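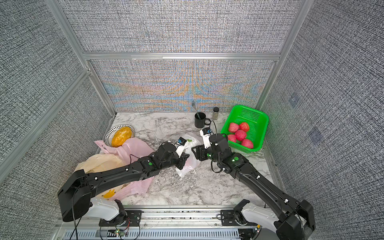 Flolten, 03/06/2023

To: parish-burials list
From: Augustina Korletey
Subject: Re: Ashes plots in the lower churchyard

Dear all,

Thank you to those who wrote back. I have put Lwazi's message underneath so that people who joined the list after Easter can follow it. My answers are in the same order as his questions.

First, the register. Yaw Zakaria and I went through the ashes book and compared it with the stones. There are 130 entries in the book, and all but six can be matched to a marker or to a numbered peg. The six are all early ones, from the years when the book was kept in pencil. Four have a surname and a row but no plot number. The other two have a surname only, and one of those could be read as Allan or Allen. If your family has ashes in the lower churchyard from before the hedge was moved, please write to me with the name and the month, even if you are sure we have it.

Second, the size of tablets. The rule is the one printed on the back of the application form. Tablets lie flat, level with the turf, and there are no kerbs. Several stones along the north path stand proud of the grass because the ground has dropped, and the families have not done anything wrong. We will have them lifted and reset when the mason is next here. Relatives will get a letter before any stone is touched, so please check that I have your present address. The last time we wrote round, 14 letters came back.

Third, flowers. Fresh flowers may be left at any time. We clear them when they are over, usually after two weeks, and Christmas wreaths stay from December until Candlemas. Glass jars are a trouble with the mower, and I would ask people to use the green metal holders in the porch, which are free. Please take one back when you have finished with it.

Fourth, wording. Lwazi asked whether a nickname can go on a tablet. Yes, in brackets after the Christian name, and we have several like that already. A line of verse or scripture is also allowed if it fits. Send me the full wording before you pay the mason anything. Last year a tablet was cut with the wrong year of birth and it had to be done again at the family's cost.

Now the question of new plots. We have 13 left in the present rows. Two are promised, with the forms signed, and I have not included those in the figure. After that we shall need to open a row behind the yew, and Chenxi Han has drawn up a plan for it which can be seen in the vestry on request. The ground there is stony and slopes a little towards the wall. It will want levelling before it can be used – probably over the winter.

A person who lives outside the parish can still be interred here if a husband, wife, parent or child is already in the churchyard. The fee is higher, and the sheet with the fees on it is pinned up inside the porch. I would rather not put the amounts in an email as old messages get passed about long after the fees have changed.

The service for those whose ashes were laid to rest in the past year will be held at the usual time in the autumn. If you would like a name read out, let Sena Asamoah know how it is said as well as how it is spelt.

With kind regards,
Augustina Korletey

On the lower churchyard, Lwazi Masilela wrote:

> Dear Augustina,
>
> My mother would like a tablet for my uncle, whose ashes were
> interred by the north path. Before we order anything I have a few
> questions, and others on the list may want the answers too.
>
> Is the book complete for that part of the churchyard? We have the
> date but no plot number on our copy of the form.
>
> What size may the tablet be, and must it lie flat? Some of the ones
> near him seem to be higher than the grass.
>
> Can we leave flowers before the tablet is in place?
>
> He was called Sunny by everyone who knew him. Could that go on the
> stone along with his proper name?
>
> Lastly, my mother would like to be near him in due course. She has
> moved away to live with my sister. Are there plots left, and would
> she be allowed one?
>
> Many thanks,
> Lwazi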